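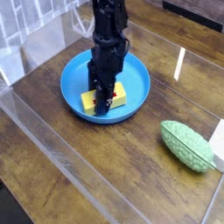
파란 그릇 안의 노란 블록과 검은 로봇 팔

6월 공연 같이 하실 분 찾아요 (베이스, 건반, 코러스 / 오프닝 팀도 환영!)

4/15/24

안녕하세요, 스투르넬레오(Sturneleo)에서 노래하고 기타 치는 사람입니다. 이름은 거창한데 지금은 저랑 드러머 둘뿐이에요. 원래 넷이었다가 한 명은 취업해서 지방으로 내려가고 한 명은 자기 음악 하겠다고 나가서(응원합니다, 진심으로!) 이렇게 됐습니다. 그런데 6월에 공연이 잡혀 버렸어요. 둘이서 어떻게든 해 볼까 싶어 합주를 몇 번 했는데, 베이스 없는 후렴이 어찌나 허전한지 녹음한 걸 듣다가 중간에 껐습니다.

장소는 렐츠카(Reltska)라는 지하 공연장이에요. 좌석은 47석이고 뒤에 서서 볼 자리가 조금 더 있습니다. 무대가 낮아서 맨 앞줄이랑 눈이 계속 마주치는데, 저는 그게 좋더라고요. 부담스러운 분은 건반 뒤에 숨으셔도 됩니다. 사장님 올드르지흐 쿠루츠(Oldřich Kuruc) 씨가 음향까지 직접 봐 주시는데, 모니터를 참 잘 잡아 주세요. 작년에 다른 팀 오프닝으로 거기 섰을 때 제 목소리가 제대로 들린 게 거의 처음이라 살짝 감동했었습니다.

셋리스트는 여덟 곡 정도 생각하고 있고, 자작곡이 대부분에 커버가 한두 곡 들어갑니다. 장르를 물어보시면 늘 대답이 길어지는데요, 기본은 말랑한 기타 팝이고 가끔 시끄러워지고 느린 곡 하나는 거의 포크예요. '젤레나크'(Zelenák)라는 신곡은 아직 브리지가 없습니다. 같이 만들어 주시면 당연히 작곡 크레디트에 이름 올려 드려요.
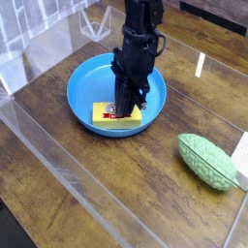 합주는 5월 둘째 주부터 일주일에 한 번, 저녁에 할 생각이에요. 툴로(Tullo) 합주실을 주로 쓰고, 방값은 제가 냅니다. 드럼이랑 앰프는 거기 다 있으니 본인 악기만 들고 오시면 되고요. 건반은 한 대 있긴 한데 '솔' 하나가 잘 안 눌려서, 가능하면 쓰시던 걸 가져오시는 편이 마음 편하실 거예요.

제가 찾는 분

베이스 한 분. 피크든 손가락이든 상관없고요, 드럼이랑 눈 맞추면서 치는 걸 즐기시는 분이면 최고입니다.

건반 한 분. 화려한 솔로는 없고 깔아 주는 소리가 많아요. 오르간 소리 좋아하시면 할 일이 확 늘어납니다 (제가 오르간을 너무 좋아해서요).

코러스 한두 분. 성별 무관, 높은 화음을 얹어 주실 분이 특히 급해요. 악보는 못 읽으셔도 됩니다. 저도 느리게 읽어요.

경력은 안 봅니다. 대신 합주 날짜는 지켜 주셨으면 해요. 못 오게 되면 전날까지만 말씀해 주시면 되고, 그 정도면 저희도 전혀 문제없습니다.

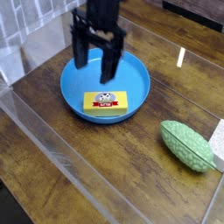

오프닝 팀 모집

저희 앞에 서 주실 팀도 하나 구합니다. 시간은 세팅 빼고 30분이고, 솔로든 듀오든 밴드든 괜찮아요. 첫 무대여도 좋습니다! 저도 첫 공연 때 1절을 두 번 불렀는데 관객분들이 박수를 쳐 주셨거든요. 다만 전곡 MR로 하시는 팀은 이번에는 어려울 것 같아요. 라이브 연주 위주로 꾸미는 날이라 양해 부탁드립니다.

페이 이야기

제일 궁금하실 텐데 솔직하게 적을게요. 고정 페이는 없고, 입장 수익에서 대관료를 빼고 남은 돈을 그날 무대에 선 사람 수대로 똑같이 나눕니다. 저도 같은 금액 받아요. 공연 날 저녁밥은 제가 사고, 음료는 공연자 할인이 돼서 한 잔에 2,000원입니다. 큰돈은 못 드리지만 정산 내역은 그날 밤에 단톡방에 전부 올려 드릴게요.

지원 방법

이 글에 비밀 댓글을 남기시거나 쪽지 주세요. 이름(활동명도 좋아요), 파트, 가능한 요일, 그리고 연주나 노래를 들어 볼 수 있는 링크 하나면 됩니다. 휴대폰으로 방에서 찍은 영상이면 충분해요. 자기소개서 같은 건 필요 없는데 요즘 뭐 들으시는지는 적어 주세요, 궁금하니까!

4월 말까지 받고, 보내 주신 건 드러머랑 둘이 다 들어 본 다음 안 되는 경우에도 꼭 답장드립니다. 그다음에 만나서 한 곡 맞춰 볼 거예요. 곡은 미리 보내 드리고, 코드도 제가 적어 둔 게 있으니 같이 드릴게요 (글씨가 엉망이라 타이핑해서 보내겠습니다).

아, 그리고 렐츠카는 계단이 꽤 가팔라요. 무거운 건반 가져오시는 분은 미리 말씀해 주시면 입구에서 같이 들어 드리겠습니다. 댓글 기다릴게요!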